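# Ripening the last of the tomatoes indoors

### plotsixteen

It's December and I'm STILL eating my own tomatoes, so I had to come and tell people who'd care. They're all Havomeo, picked green when the blight warnings started, and they've been colouring up in the kitchen ever since. I tried paper bags, a drawer, a banana, no banana (more on that later if anyone wants it), and the best of the lot by miles has been a plain plastic basket with holes in it. Air gets round them, you can see straight away if one is going soft, and it rinses out in seconds. No more digging through newspaper!

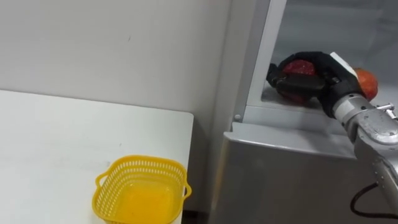

### mudandmarrows

Lovely stuff. I grew Havomeo too and mine split before they got anywhere near orange. Were yours under cover? I've got 16 plants' worth of chutney and I never want to see another jar.

### greenhouse_gill

Sorry, I'm with the drawer people. Dark and cool, one layer deep, lid off. Light does nothing for a picked tomato, it's warmth that ripens them, and on a table you get them all at once and then you're back to chutney. My Prevach go in a chest of drawers in the spare room and I bring up a handful at a time.

### plotsixteen

@mudandmarrows Outdoors, against the south wall, and watered every morning without fail. I think uneven watering does the splitting. Mine split terribly the year before, when I was away for 2 weeks in August.

@greenhouse_gill You're right about the light, I put that badly. But my spare room sits at 8 degrees and they just sulked in there and went mealy. The kitchen suits them much better, and I like having them where I'll walk past them.

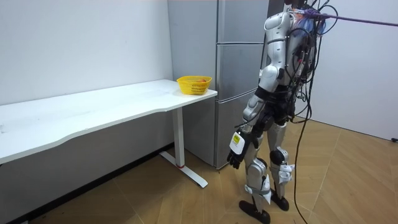

*Yellow basket, fridge end of the table*

### tatties_n_toms

Just don't let them get INTO the fridge until they're fully ripe. Fridge tomatoes taste of fridge.

Has anyone tried hanging the whole plant upside down? I did it with Onetach in the shed and got fruit for weeks. Messy, but the flavour was miles ahead of anything I've ripened loose.

### greenhouse_gill

Upside down works, if you don't mind earwigs! And I disagree about the fridge. A ripe one is fine in there for a few days so long as you get it out an hour before you eat it.

### mudandmarrows

An hour before? I can't plan a sandwich that far ahead.

I'm putting in my MacPherson seed order tonight. Going with Prevach this time, plus one Havomeo against the wall to see if it's my watering. @plotsixteen what was the verdict on the banana?

### plotsixteen

Fruit flies. Ripened them two days sooner, mind.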